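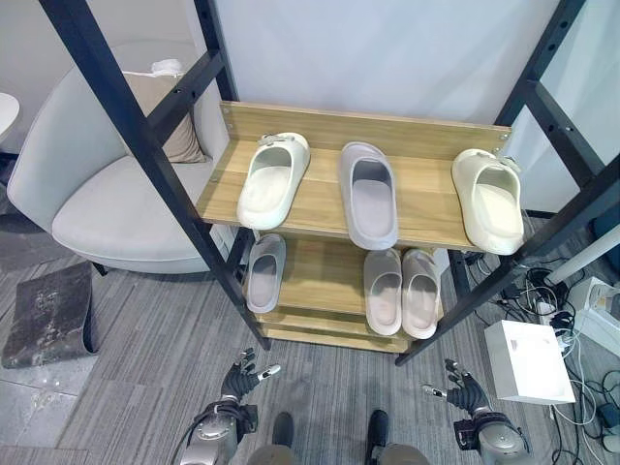
The robot's two hands at the shoe rack, with six slides on the shelves.

Home News Software Hardware Opinion Archive Log in

Dallier says its new planner can tidy a home. The numbers need a closer look

Dallier, the robot software company based in Hukosville, has put out version 2 of Roman, its planning package for two-handed robots. The company says Roman can now handle "everyday household order" without a person writing out the steps. Shoes are the main test. You give the robot a rack and a short instruction such as "put the pairs together," and the software is supposed to work out which shoe to move, which hand to use and where to set it down.

That is a fair problem to pick. Shoes come in twos, they look alike from some angles, and a soft slide can shift when a finger touches the strap. A rack adds a second board right over the lower row, so the hand has to come in from the front at a low angle. Older planners tended to treat the whole rack as one solid block and give up.

Roman splits the work in two. One part looks at the head camera view and guesses what each thing is and which way it points. The other part takes those guesses and searches for a set of arm moves that won't hit the shelf. If the search fails, the first part is asked to look again. Dallier calls this loop the main advance in the release, and on paper it makes sense.

The trouble starts with the results. Dallier reports 1,000 trials, and the release notes lead with a high success rate. Read down to the footnotes and you find that only 400 of those trials were run on a real robot. The rest were in simulation, where a foam sole behaves the way somebody decided it should. The two sets are added together in the headline figure, and the notes give no separate score for the real runs. We asked for one and were told it would be in a later report.

There is also the question of what counts as a success. Under the company's rules a trial passes if every shoe ends up on the correct shelf within 12 minutes. It does not have to face the right way, and it may be dropped and picked up again as often as the clock allows. Most people could sort a small rack in well under a minute. Slow is fine for research, but a buyer reading "everyday household order" will probably have something quicker in mind.

Matching is another weak spot. The software pairs shoes by color and outline, and Dallier's own notes admit that pale shoes under flat indoor light give it the most trouble. When it isn't sure, it picks the most likely match and carries on. There is a setting that makes it stop and ask, but it is off by default, and the notes say the trials were run with it off.

Some of the release does look useful. The new log viewer shows each guess next to the move it led to, so a developer can see if a bad grasp came from the camera side or the planning side. That has been a sore point with Roman since the first version. The planner can also be run apart from the rest, which should please teams that already have their own perception code and want to keep it.

Omov, which sells a rival planner, published its own shoe test in March with real and simulated runs listed in separate columns. Its scores were lower than Dallier's combined number. Without the missing split, there is no way to tell which of the two is better at the job, and anyone choosing between them on the headline figure is guessing.

Version 2 is available to current license holders now. Dallier has not given a price for new customers.

Comments (5)

gearbox_mel
Mixing sim and real in one number should be an automatic fail for any press release.

tpk
We run the old version at work. The log viewer alone is worth the upgrade for me, I lose hours every week trying to find out why it grabbed thin air.

Sandhill
12 minutes for a shoe rack?? My kids are slower than that to be fair

gearbox_mel
@tpk does the stop-and-ask setting work with outside perception code or only theirs?

tpk
Only theirs as far as I can tell. The docs are vague on it.

Older stories Next Contact Back to top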